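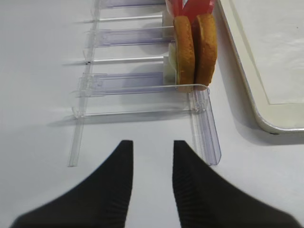

Running the burger demo at an open day - setup, script, reset

Quick write-up before I forget it all. October 2026 visit at Statberg, Troltus software on the arm, same burger demo we'll run again in January. If you're taking over a table, read the whole thing once, then just use the steps.

What you need

White table, wiped. Clear racks left and right, tray in the middle. Flat paper for the tray, plus spares. Play food. Tape for the floor line. Someone to talk and someone else on the stop button - don't do both, you'll get a question at the wrong moment.

Setting the table

1. Tray first. Everything else gets lined up off the tray. Paper flat, no curled corners, the fingers will find them.

2. Left rack: cheese at the back, then tomato, then bun pieces nearest the front. All standing up, leaning on the divider.

3. Right rack: bun tops at the back, patties in the middle, lettuce in front. Lettuce hangs out past the plastic. Fine, leave it.

4. Push each pusher up against the food by hand. A piece that leans too far gets picked crooked and the whole stack goes off from there.

5. Home the arm, fingers open. Run one pick with the wrist camera up on the laptop and check there's clear space either side of the bun. Do this before the doors open, not with forty faces watching.

6. Speed at 27 percent for visitors. Looks slow to us. Doesn't look slow to a person seeing it for the first time.

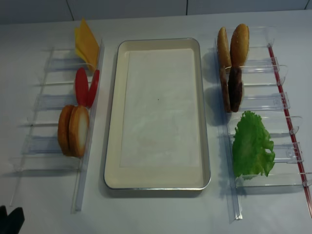 Kacper Bielecka wrote back on the draft of this page that step 5 should come before the racks get loaded, so you're not reaching over food to free a stuck finger. Fair. I still do it loaded becuase an empty rack tells you nothing about the lean. Pick one and stick with it all day.

Talking through a run

Start talking before the arm moves. One sentence: it's going to build a burger, from the racks, onto the tray. Then press go and shut up for the first pick. People want to hear the motors.

Bun goes down first, cut face up, onto the paper. Good place to explain gripping. The fingers have to hold the bun without squashing it, then let go without dragging it sideways. Kids get this right away if you ask them to lift something with two pencils.

Questions you'll get every time:
How does it know where the tomato is? - cameras, one on the wrist and one looking at the table.
What if it drops one? - we stop, put it back, start over. Say so up front.
Can I touch it? - No. Show them the spare bun instead.

If it misses a pick, let it finish the motion, then stop. Don't grab for the food while the arm is moving. Maja Pawlak does a good line in small talk for those gaps, ask her for it.
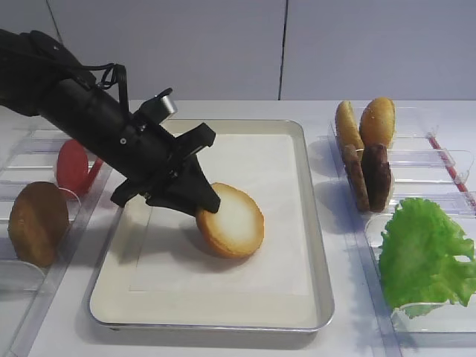 Walczak Demo Notes, no. 77, p. 10

Resetting between groups

Stop button in. Arm home. Take the stack apart top down and put each piece back in it's own slot, same way up as before. Check the pushers again. New paper if the old one has creased. Then release the stop and run one pick before you wave the next lot in.

Groups overlap at lunch - keep the tape line clear and send the overflow to Wissam's table.

Packing up

Food in the lidded box, racks in the crate with the 520 label, padding between them. Tray on top. Log any missed picks the same day, by piece, and send to Tatsuya. Laptop charger goes back in the laptop bag, not the crate.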